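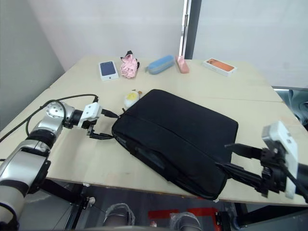

A padded black laptop sleeve on the table at Lirholm.

Nasrin Asadi has been sewing and mending bags for most of her working life, and when I came by one afternoon in October she had already put the kettle on and was apologizing for the tea, which was perfectly good tea. She runs Bitine, a small repair shop in the Lirholm building, and I had come to ask her about laptop sleeves, a subject I thought might fill ten minutes. I left almost 2 hours later.

"People think a sleeve is a sleeve," she told me, pulling up a second chair. "Then they bring me one where the corner has gone thin, and they're so surprised! But the corner does all the work. You set your bag down on the floor at the bus stop, and what lands first? The corner."

She likes a rounded corner best, with the zipper following the whole outer edge, because the sleeve opens wide and you don't have to wrestle the computer in. The zipper itself is what she repairs most. She counted up last year's tickets for me, and 83 of them were zippers (the rest were straps, linings and one very sad tent).

"Half of those only needed a new pull," she said. "I charge very little for that, and I feel a bit guilty charging at all."

What should the rest of us be doing at home, then? Nasrin laid her hand flat on the tabletop, two pale wooden sections set end to end or side by side depending on what she's working on, and said that a table is most of the answer. She wants the sleeve lying flat while you close it, with one hand holding the fabric still and the other on the pull. She is firm about the front pocket, too. Chargers go in a separate pouch, she says, and that goes for her own son, who doesn't listen.

Her favorite, a plain one from Suominen, has been in use for ten years and has been restitched 5 times. She buys her thread from Flistunden and won't hear of any other.

"I could make myself a new one in an evening," she said, pouring the last of the tea. "But I know where everything is on this one. I can open it in the dark."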